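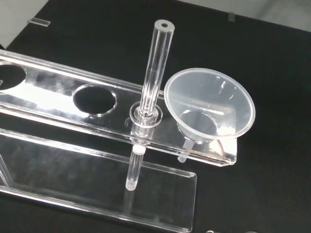
Le coin du portoir, enfin rangé

Vite fait ce soir parce que j'ai une lessive à étendre et que le train pour Poltville part à l'aube. Mais j'avais promis des nouvelles du labo du fond du couloir (oui, bon, l'ancienne buanderie). Donc voilà.

Plan de travail noir. Dessus, le portoir en acrylique transparent, un tube, un entonnoir. Et c'est tout ce que je veux garder à portée de main. Le reste est parti dans les caisses, étiquettées pour une fois.

Le portoir, je l'adore. Des plaques épaisses, les chants polis, ça accroche la lumière dès qu'on allume. Par contre sur le dessus c'est trouble par endroits, un côté laiteux que je n'arrive pas à rattraper. Est-ce que c'est des reflets, des traces, un vieux coup d'alcool ? Je soupçonne l'alcool. Fongchan m'avait prévenu pourtant, jamais d'alcool sur l'acrylique, ça finit par faire des microfissures. Eau tiède, goutte de savon, chiffon doux, point. J'ai fait ça trois dimanches de suite. Pas mieux, pas pire. Je vis avec.

Acheté chez Brareo, le portoir, avec un lot de verrerie dont je n'avais besoin que de la moitié. Le reste a fini chez Dzintra Mets, qui teint de la laine et qui a toujours besoin de flacons. Elle m'a filé un écheveau bleu en échange. Toujours pas tricoté, ne me demandez pas.

Le tube

Verre épais, bien lourd dans la main. Il tient debout dans son trou avec une petite collerette transparente posée à plat sur la plaque. Un peu penché, il l'est toujours, j'ai arrêté de me battre. Le fond arrondi descend presque jusqu'à la plaque du bas sans la toucher et ça me va très bien comme ça.

Nettoyage : goupillon fin, eau chaude, rinçage à l'eau déminéralisée sinon bonjour les traces de calcaire. Chez nous l'eau est une horreur. La bouilloire en sait quelque chose. Puis séchage tête en bas sur un torchon plié, toute la nuit, et pas sur le radiateur – j'ai essayé, il a roulé, j'ai eu très peur.

L'entonnoir

Plastique translucide, tout bête, bien évasé. Il est rangé dans un trou du portoir, près du bout, et franchement c'est la meilleure idée de l'hiver. Avant il trainait dans le tiroir avec les pipettes et je le retrouvais plein de poussière au moment de m'en servir. Je ne passe plus que de l'eau et des encres dedans. Pour les huiles j'en ai un autre, marqué au feutre, dans la caisse du bas.

Les encres, justement

Pour ceux qui débarquent : je fabrique des encres végétales. Coques de noix, pelures d'oignon, avocat, un peu de garance quand j'en trouve. Le gros de la cuisson se fait à la cuisine, dans une casserole qui ne sert plus qu'à ça. Ici, au fond du couloir, je fais les mélanges, les petites quantités, les essais sur papier. La noix de cette année est superbe, brun profond, presque pas de dépôt. L'avocat, bof. Rose pâle le premier jour et beigeasse au bout d'une semaine. J'ai dû mettre trop d'eau, ou bien les noyaux étaient restés trop longtemps au congélo, ils y étaient depuis juillet quand même.

Mon carnet en est à l'essai 171. Un essai par ligne, la date, la plante, le papier, une goutte de couleur à côté. Les premières pages ont déja bien pali. C'est joli mais c'est un peu triste aussi.

Ce qui est parti dans les caisses

Caisse Pretum, la grande : les bocaux, les filtres à café, les gants, le mortier.
La petite : pipettes, bouchons, étiquettes, le feutre qui marche et les cinq qui ne marchent plus (à jeter, je sais).
Sac en toile : chiffons propres. Les tachés restent sous l'évier.
Étagère du haut : les papiers, à plat, sous un dictionnaire. La ramette Azar est presque finie, il m'en faudrait une autre avant l'atelier.

J'ai gardé le plan de travail noir finalement. Dzintra trouvait ça sinistre. Mais le verre et le plastique se lisent bien dessus, on voit tout de suite une goutte claire ou un poil de goupillon. Pour juger une couleur par contre c'est zéro, il faut glisser une feuille blanche dessous. J'en laisse une contre le mur.

Reste à faire

Changer l'ampoule, celle du moment tire sur le jaune et fausse tout.
Trouver un deuxième entonnoir plus petit.
Recoller le joint derrière l'évier – troisième fois que je l'écris.
Rappeler Fongchan Wiriya pour la garance, il en a peut-être encore dans son jardin.
Trier les vieux flacons d'avocat, en garder un pour comparer.

Si quelqu'un connait un produit qui redonne du brillant à l'acrylique sans le massacrer, les commentaires sont ouverts. On m'a parlé d'une pâte pour phares de voiture, j'hésite, je testerais d'abord sur un coin de la plaque du bas.

Bon, la lessive. Je poste les essais de noix en rentrant, le temps de scanner les pages.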